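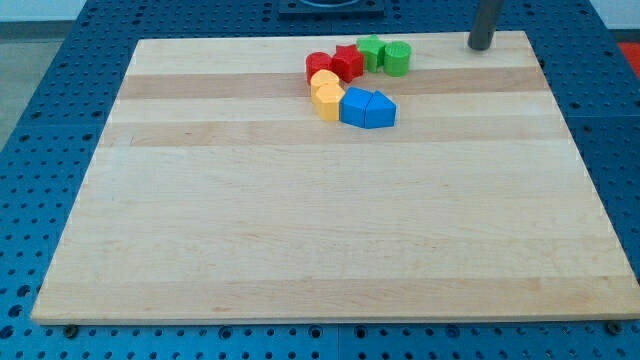 Quiénes somos

Wokodon es un taller pequeño de juegos de formas y tableros de madera. Trabajamos para escuelas infantiles, ludotecas y familias. Hacemos pocas cosas y las hacemos despacio, en una nave de dos plantas en Stallport, con la carpintería abajo y la sala de juego arriba.

Empezamos hace 13 años con un encargo muy modesto. Una escuela del barrio de Quispe necesitaba una superficie lisa para que los niños pudieran ordenar piezas sin que se cayeran entre las juntas de las mesas. Preparamos un tablero de tiras de madera encoladas por el canto, lo lijamos a mano y lo llevamos en autobús. La maestra lo puso sobre dos mesas juntas y nos pidió otro para la clase de al lado. De aquella visita salió casi todo lo que vendemos hoy.

El tablero

Nuestro tablero de juego es de arce. Las tiras van en el sentido largo y no elegimos todas del mismo color. Algunas son más oscuras, de un tono tostado, y las dejamos donde caen. Al principio teníamos dudas y separábamos las tiras oscuras para otros trabajos. Después vimos que los niños las utilizaban: una banda oscura puede ser una carretera, un río o la línea que separa lo mío de lo tuyo. Desde entonces no las separamos. Los nudos pequeños y las motas se quedan también, siempre que la superficie sea lisa al tacto.

No pintamos casillas ni dibujos sobre la madera. Recibimos a veces la pregunta de si es posible grabar un tablero de damas o el nombre del centro. El nombre sí lo grabamos, en la cara de abajo. La cara de arriba la entregamos siempre vacía.

Las piezas

Las piezas de formas son de plástico y no las fabricamos nosotros. Las elegimos en colores que se distinguen bien sobre la madera clara: rojo, verde, amarillo y azul. Hay cilindros, estrellas, pentágonos y otras figuras con la cara superior plana, y todas se sostienen de pie. Son pequeñas, pensadas para la mano de un niño que ya no se lleva los objetos a la boca. Por este motivo las recomendamos para grupos de 5 años en adelante, y pedimos a los centros que respeten esta edad aunque en la misma sala haya niños menores.

Nos gusta que una misma forma exista en varios colores. Con una estrella roja y una estrella verde se puede hablar de lo que es igual y de lo que es diferente, y esta conversación suele durar más que el juego mismo. Hay niños que juntan por color, otros juntan por forma, y muchos hacen filas, curvas, ganchos o caracoles que no siguen ninguna regla que nosotros entendamos. En las sesiones no corregimos estas construcciones. Preguntamos qué es, escuchamos la respuesta y, si el niño no quiere contestar, seguimos con otra cosa.

Cómo trabajamos con las escuelas

La mayor parte de nuestro trabajo es el servicio de préstamo, que se llama Stetix. Una escuela recibe un tablero y una caja de piezas, los tiene en el aula durante un trimestre y después decide si los compra, si los devuelve o si prolonga el préstamo. En la caja va una hoja con propuestas de juego. Es una hoja corta, por una sola cara, y hemos visto que así se lee más.

Una propuesta que repetimos mucho es la del camino. Se colocan las piezas una detrás de otra, cambiando de color cuando el grupo lo decide, y un niño recorre el camino con el dedo diciendo en voz alta lo que toca. Otra es la de la pieza que falta: todos miran el tablero, cierran los ojos, se retira una pieza y hay que adivinar cuál. Es un juego antiguo y no pretendemos haberlo inventado.

Al final se recoge. Para nosotros recoger es una parte de la sesión y le reservamos su tiempo, con la caja puesta en el centro y cada niño encargado de un color. El tablero se limpia con un paño poco húmedo y se guarda tumbado. Si se guarda de pie contra un radiador se curva, y entonces hay que devolverlo al taller — lo arreglamos con gusto, pero tarda.

Reparamos todo lo que ha salido de nuestra carpintería, también los tableros de los primeros años. Las piezas perdidas se reponen sueltas, no es necesario comprar la caja entera. El año pasado enviamos 1,000 piezas de reposición, y entre ellas muchas estrellas. No sabemos por qué se pierden más las estrellas.

El taller

Somos un equipo de pocas personas y venimos de lugares distintos. En el taller se hablan varias lenguas y el español es la que compartimos, con acentos y con algunos errores, por los que pedimos paciencia cuando llamen por teléfono. Quien contesta suele ser la misma persona que prepara los pedidos.

La sala de juego de la planta de arriba se abre los martes por la tarde para grupos y familias. Los adultos se quedan en la sala durante la visita. Hay un perchero bajo para los abrigos y un armario para dejar los zapatos. Los grupos de más de 13 niños se dividen en 2 turnos, y mientras un turno juega arriba, el otro baja a ver la carpintería con las máquinas paradas.

En abril revisamos todo el material de préstamo y el servicio Stetix queda cerrado. Los pedidos de compra y las reparaciones siguen su curso normal durante ese mes.

Para reservar una visita o solicitar un préstamo, utilicen el formulario de la página de contacto, indicando el nombre del centro, la edad de los niños y si la sala dispone de mesas o se juega en el suelo. Contestamos a todos los mensajes, en el orden en que llegan.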